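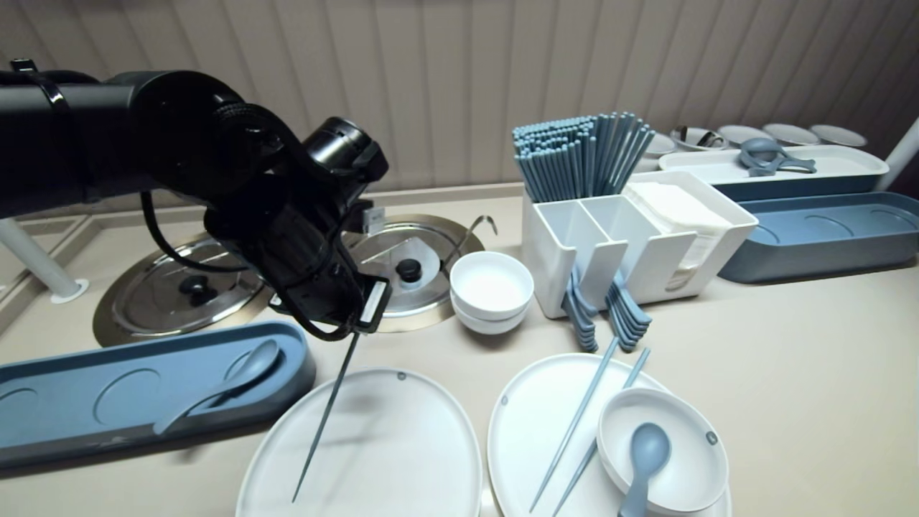
The self-service counter: chopsticks, spoon tray, plates and bowls.

Minutes of the Jellby Lunch Club meeting, October

Present: Ravindra Sengar (chair), Damilola Usman, Hyun-seo Kwon, Bhupendra Shukla (minutes). Deepak Awasthi sent his apologies and a very kind note, which Ravindra read out before we got going.

1. Last meeting's minutes
Agreed as a fair record, once Damilola had pointed out that the soup she brought was lentil and I had put down leek. Sorry, Damilola!

2. The serving counter
We spent a good long while on this, as everybody who eats with us seems to have a view. Hyun-seo reported that 143 lunches went out over the month and that the queue moved nicely until people reached the chopsticks and spoons, where it tended to bunch up. Guests were laying a plate down, going back for a spoon, then finding they wanted a bowl after all and reaching across the person behind (all very politely, it must be said).

After some to and fro we agreed to try laying out place sets before opening: an oval plate with a pair of chopsticks across it, and a white bowl with a spoon in it for those having soup. Spare chopsticks stay upright in the white caddy and spare bowls stay stacked by the steel lids. Ravindra will come in 15 minutes early to help set out, and was thanked warmly for offering.

3. The blue tray
Hyun-seo had looked the spoon tray over before the meeting and felt it was showing its age a little, with faint scuffs and pale streaks on the surface and a few small dark specks. It is still a good solid size and we are all rather fond of it, so there was no great wish to see it go.

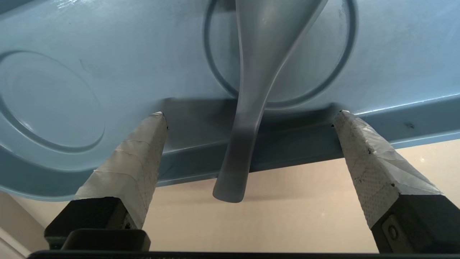 Damilola said she would much sooner give it a proper soak and a scrub before we spend money on another, and that if it came to buying, the Wavbridge catalogue had a plain one she liked with no rings in it for crumbs to hide in. Hyun-seo thought the rings were handy all the same. It was left that Damilola takes the tray home to soak and brings it back next time, and we decide then.

4. Where the spoons go
A smaller matter, though it took us nearly as long. Bhupendra (that is, me) asked if we could all lay the spoons the same way round, so that guests can pick one up by the handle without touching the bowl of it. Agreed, handles towards the front.

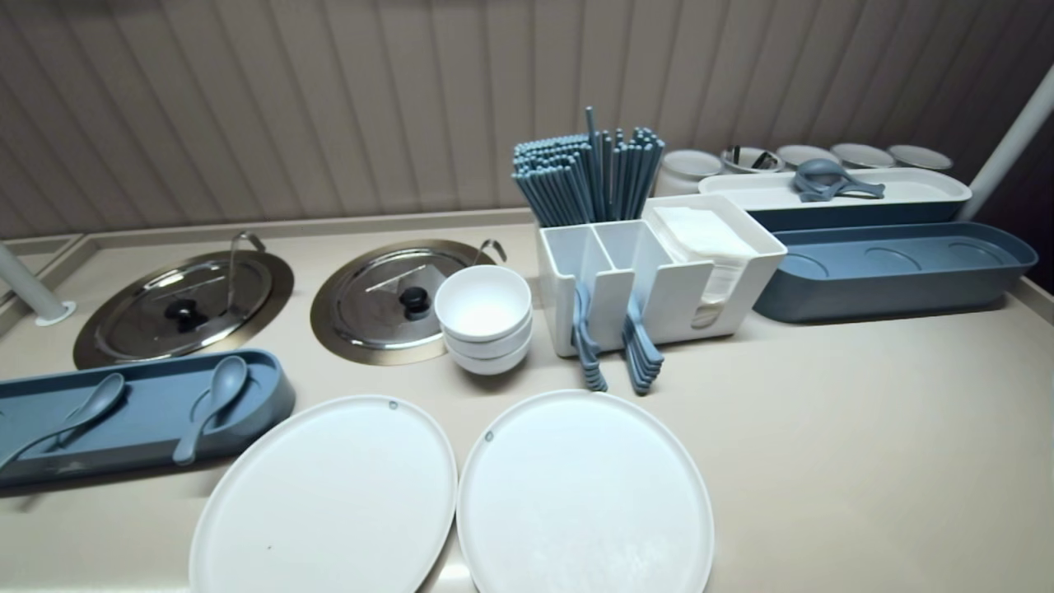

Spoons on the long tray, with the stacked bowls and oval platters.

5. Any other business
Shakya have offered us a sack of rice at cost and we said yes please. Deepak's note asked whether the ladles could be hung up at night; carried over until he is here to explain.

Meeting closed at 2 pm, with tea.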